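Community Help > Events and Outings > Clubs and Schools

Hands-on robot demo with hand-held grippers: what should we copy from the Zoser open day?

Posted by gullutwood_makers, 29 October 2024

Our club meets in the Gullutwood library and we have been asked to put on a robot afternoon for families. In September five of us went to the Zoser open day in Flullstead to see how other people do it. Most of the visit was what you would expect: a talk, a walk past the machines and a table with flyers. The part everyone in our group kept talking about on the way home was the room where they let visitors try the hand-held grippers.

For anyone who has not seen one, you hold the gripper in your hand and open and close the fingers yourself. The tool records how you moved, and the recordings are later used to train a robot to do the same job. The setup we saw was a corner with ordinary furniture, a white cabinet with drawers and a tall shelf unit, and you stood in front of it and did household tasks.

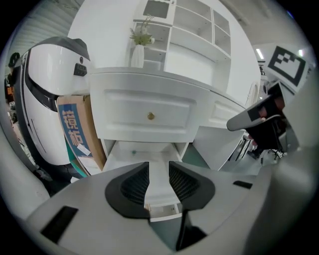
Getting hold of a drawer knob took me three tries. I kept coming in too high and closing on nothing. The person before me did it the first time, so part of that may be me. After the drawer you had to pick something up and put it back down again, and then the next visitor stepped in.

The line moved slowly. By my count I had 4 minutes at the cabinet and waited much longer than that. Zoser said at the closing talk that 334 people had signed in for the day. We expect far fewer, but we also have one small room and no staff.

My questions:

Do we need a real robot in the room, or are the grippers enough to hold people's interest? Our budget is $2000 and that has to cover everything, including snacks.

What tasks work for kids who are under ten?

How do you keep the line moving without being rude to people?

Also, does anyone know if the black and white square markers have to be up on the walls and furniture, or was that just how Zoser does it? We forgot to ask.

3 replies

Posted by flullstead_bench

I helped in that room for the morning half, so I can answer some of this. I don't work for Zoser. They asked the local hobby groups for helpers and I went.

Robot or no robot: you can run it with grippers only. Very few visitors asked us to make a robot move. They wanted a turn. What they did want was somebody to tell them where the recordings go afterward. If you can show a short video of a robot doing the task from learned motion, put it on a laptop by the line and let it loop. That also gives people something to look at while they wait.

Markers: it depends on the system. Some setups follow the gripper by looking for printed squares, so they go on the tool, or around the room, or both. Others work out position from the camera picture alone and need no markers. Ask whoever lends you the equipment before you start taping paper to library furniture. If you do need them, print them at the exact size you are given and check with a ruler. "Fit to page" in the print dialog will change the size, and then your positions come out wrong.

We had people use one gripper first and let them move up to two if they wanted. Two is a lot harder than it looks. People watch one hand and forget the other one.

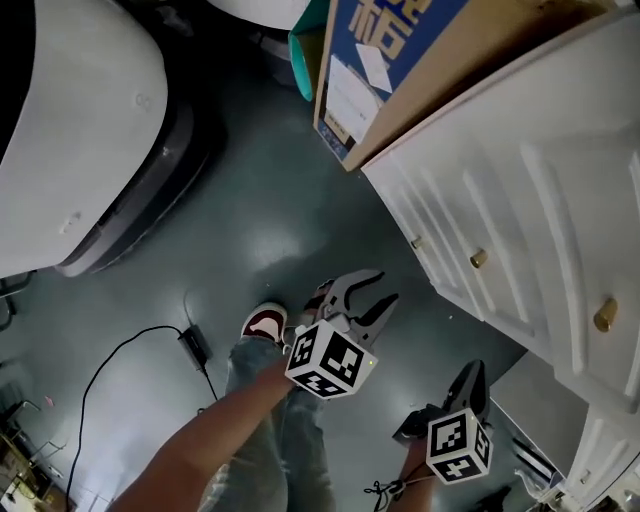

Two hand-held grippers in use, each with a cube of printed markers.

For tasks, these went well with younger visitors:

Put a soft toy in a bin.
Open a drawer and close it again.
Move a plastic cup from one shelf to the next one up.
Hand an object to a parent who has the other gripper.

These did not go well: folding a cloth, anything with a lid that twists, and stacking blocks more than three high. The kids got annoyed and the adults started giving directions from the line.

Check the weight of the tool as well. A small child gets a tired arm before an adult does. We let the little ones use both hands on one gripper and that worked fine.

On floor safety, I would be strict. Put power adapters against a wall and tape down every cable that crosses the place where people stand. Visitors look at the gripper and never at their feet. Mark the standing spot with tape too. Leave a clear step back from it, because people do step back when they drop something.

For the line, we used tickets for the second half of the morning and I wish we had started with them. Each ticket had a time on it and people could go look at other things. Set one fixed turn length and use a kitchen timer with a loud bell. Then the bell is ending the turn and you don't have to.

Posted by old_router_table

Buschmann had a robot day a while back and it was mostly standing around. Bring chairs.

Also $2000 is plenty if you borrow the equipment. It is not much if you are buying. I would call a college first.

Posted by stacks_and_shelves

I book rooms for a library (not Gullutwood) and can add a few things from that side.

Ask early if recording is allowed. A gripper with a camera on it is a camera, and it will pick up people in the background. We require a sign at the door and a spot in the room where no one gets filmed. With children there should be a form for the parent to sign, even if you plan to delete everything at the end. If you don't need the recordings, ask the lender if the grippers can be used with recording turned off.

Don't use the library's own furniture for the drawers. The knobs come loose. A used dresser from a thrift store is cheap — test that every drawer slides before you pay for it — and you can donate it back.

I disagree a little with the first reply about the kitchen timer. In a small room the bell gets old fast, and there may be story time next door. We use a sand timer on the table and it works for most people.

How long is your booking? If it is two hours, take half an hour off for setup and packing away, then divide what is left by the turn length and print that many tickets. When they are gone, they are gone. Put that on the poster so families know before they drive over.

Comment from gullutwood_makers

Thank you all. The booking is three hours. I had not thought about the parent forms and will ask the library for theirs. We will go with tickets and a used dresser, and I am writing to Zoser about the markers.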